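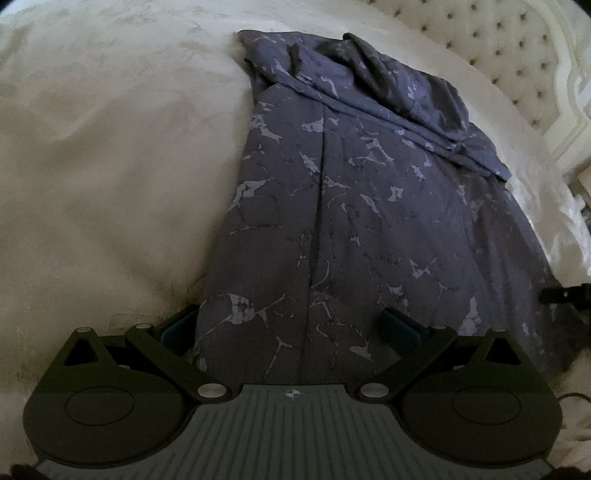
How to get wrinkles out of clothes without an iron

Got a wrinkled dress or shirt and no iron? Fine. Hotel, dorm, cousin's sofa, whatever. I've done all of these, mostly the night before something. Pick by how much time you have.

Before you start

Check the care label. Silk, velvet, anything that says dry clean only: stick to the steamy bathroom and skip the rest. Prints hide small creases pretty well, plain light colors hide nothing. So if you're packing for a trip and hate ironing, pack prints.

Method 1: Steamy bathroom

Good for dresses, blouses, anything light.

1. Hang it on a proper hanger, not wire. Wire leaves bumps at the shoulders.
2. Shut door and window. Towel along the gap under the door.
3. Run the shower hot for 10 minutes. Or just take your shower, same thing.
4. Pull down gently on the hem, smooth with your hands. Do the seams too.
5. Leave it hanging till it's dry. Don't put it on damp, you'll sit down and be back where you started.

Won't do much for heavy cotton or linen.

Method 2: Spray and smooth

My usual. Spray bottle, plain water. Some people add a capful of fabric softener, I quit doing that after it left spots on a gray skirt.

1. Lay the thing flat on a made bed. Pull the bedding tight first or you'll just press new lines in.
2. Mist it. Damp, not soaked.
3. Smooth from the middle out to the sides with flat hands. Long pieces, start at the neck and work down to the hem.
4. Flip, do the back.
5. Hang up to dry. With a fan going it's alot quicker.

Covadonga Villanueva wrote in after the last version of this page to say she uses a rolled towel in place of her hands and leans on it. Tried it. Works great on pants.

Method 3: Dryer

Fastest if you have one. Toss the item in with a damp washcloth or two ice cubes, medium heat, 10 minutes. Take it out the second it stops!! Leave it sitting in a warm heap and you get worse creases than before. Don't cram the drum. Two or three things at most.

Method 4: Hair dryer

For collars, cuffs, one bad crease across the front. Dampen the spot, hold the dryer a couple inches off, keep it moving, pull the fabric tight with your other hand. Keep it off sequins and anything glued on. Polyester goes shiny if you get too close, ask me how I know.

Method 5: Hair straightener

Button plackets and hems only. Clean the plates first, old hair product will stain. Lowest setting. Test on an inside seam. Quick passes, no parking.

Method 6: Under the mattress

Slow but free. Fold pants along the crease, lay between two towels, slide under, sleep on it. Gunhild Holst swears by this for linen napkins too. Havent tried.

Packing so you don't need any of this

Roll knits. Fold wovens around something soft. Long dresses go in last, laid full length with the ends hanging out of the case, then fold the ends over everything else. Unpack as soon as you get there, even if you're tired. Hang up the worst one first.

Updated 12 August 2018. Added the towel thing.

Related
- Getting deodorant marks off dark clothes
- How to fold a fitted sheet (sort of)
- What to pack for a January wedding
- Shrunk a sweater? Try this first
- Hand washing in a hotel sink

This site uses cookies to remember your settings and count visits. By continuing to browse you agree to this. OK | Read more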